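The Cullance Report

The Inspector's appointment was for the forenoon, and the household had been notified of it in writing. The letter stated that an officer of the Cullance Fund would attend at the applicant's address to examine the work in progress, that the visit would last no longer than was necessary, and that no refreshment need be offered. Tea was offered regardless, and a note of it was made in the margin of the file.

The application concerned a machine for folding clothes, to be built at home by one person out of working hours. The subject of study was given on the form as "outer garments, padded", and the place of work as "bedroom".
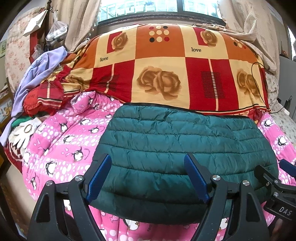
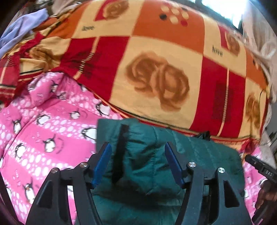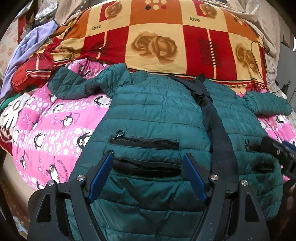 The green jacket, with the hand-held gripper over it.

The Inspector had come prepared to see a machine and asked where it was kept. The applicant replied that the machine was in the next room, in two boxes, and that it did not yet know anything. It would be taught from the movements of the hand tool, and the teaching had to be done first. The Inspector wrote: "Machine not assembled. Instruction of machine under way."

It should be explained that the Inspector had held the post for 18 years and had in that time approved a great many sheds. The Fund had been established to assist persons of modest means in the making of useful devices, and its rules had been drawn up with benches in mind. There was to be a bench of suitable height. There was to be a vice. A bed was not mentioned in the rules, either as permitted or as prohibited, and the Inspector spent several minutes with the printed guidance before concluding that the matter was one for discretion.

"Could the work be carried out on a table?" the Inspector asked.

The applicant considered the question with evident respect. A table could be used, and there was one at the Merby workshop, where members might reserve a place on two evenings a week. The jacket had been folded on that table many times. The difficulty was that clothes in an ordinary home were seldom found on a table. They were found on beds, among other things made of cloth, and a machine which had only ever met a jacket on a bare surface would be at a loss when it met one on a blanket.

This was written down in full. The Inspector then asked to observe a fold.

The applicant took up the tool and went to work in silence. A sleeve was lifted, carried across and let go. It slid back. It was lifted again, nearer to the cuff, and on this occasion it stayed. The lower part of the jacket was brought up towards the collar, where it rested for a moment and then, by slow degrees, opened itself out again. The applicant pressed it down with the closed fingers of the gripper and waited. The Inspector, who had folded a considerable number of jackets in a private capacity, found that both of the official hands had risen a little way from the clipboard, and returned them to it.

"Is a failure retained in the record?" the Inspector asked.

"It is marked as a failure," said the applicant, "and then it is kept."

The Fund took the opposite view of its own failures, and the Inspector did not pursue the subject.

There remained the question of the amount. The applicant had requested 70 pounds, to be applied to a motor, a length of belt and a replacement power supply from the firm of Baek, the original having stopped working in December. The Fund's limit for domestic projects was 60. The applicant was informed of this and said that the power supply might be had second-hand. The Inspector asked whether a second-hand power supply was safe. The applicant said that this would depend upon the hand. It was not clear whether a joke had been intended, and the file is silent on the point.

The Inspector next enquired into the purpose of the device, as Section 2 of the form required. The answer given on paper had been "to fold clothes". The Inspector observed that this described what the device would do, and that the Fund wished to know why it should be done.

The applicant put down the tool and was some time in replying. There was a parent at Cusis, it was said, who lived alone and whose hands had grown stiff. This parent could cook, and could manage the stairs, and could do up buttons if given the morning for it. Washing was not the trouble, for there was a machine for that. But folding had been given up, and the clean clothes were now kept in a heap on the spare bed and taken from it as they were needed. The parent had not complained. The parent had only remarked, during a telephone call about something else, that it was a shame to go about creased.

"A person might be engaged to visit," said the Inspector. "There are schemes."

"That was suggested," said the applicant. "It was not well received."

The Inspector looked at the form. The space provided for the purpose of the device measured one line. After some thought the Inspector wrote, "For use by a relative," and then, the pen having not been lifted, continued along the edge of the page and a little way up the side of it, in handwriting that grew smaller as it climbed.

The remaining sections were dealt with quickly. The applicant confirmed that the device would produce no smoke, that it would not be operated near water, and that the neighbours had been told. A signature was obtained. The Inspector put on an overcoat in the hall, was thanked, and had reached the gate before turning round and coming back.

"The sleeve," said the Inspector, when the door had been opened. "You are taking hold of it at the cuff. My own practice is to take it at the elbow. It carries the rest along with it."

The applicant asked whether the Inspector would be willing to show this. The Inspector replied that an officer of the Fund was not permitted to take part in the work under examination. A pause followed. The Inspector then enquired, for the completeness of the record, how the tool was held.

The report was received at the Cullance office on 25/02/2025 and ran to four pages, which was three more than usual. Under "Bench" the Inspector had entered "Suitable". Under "Vice" the entry read "Not required for this class of garment". The award was recommended at the full limit, together with a further sum of ten pounds from the discretionary account, which had not been drawn upon since the matter of the weathervane.

A supplementary sheet was attached, headed "Attempts by Visiting Officer". It recorded one fold completed and several not completed, all of them duly marked, and it asked that they be kept.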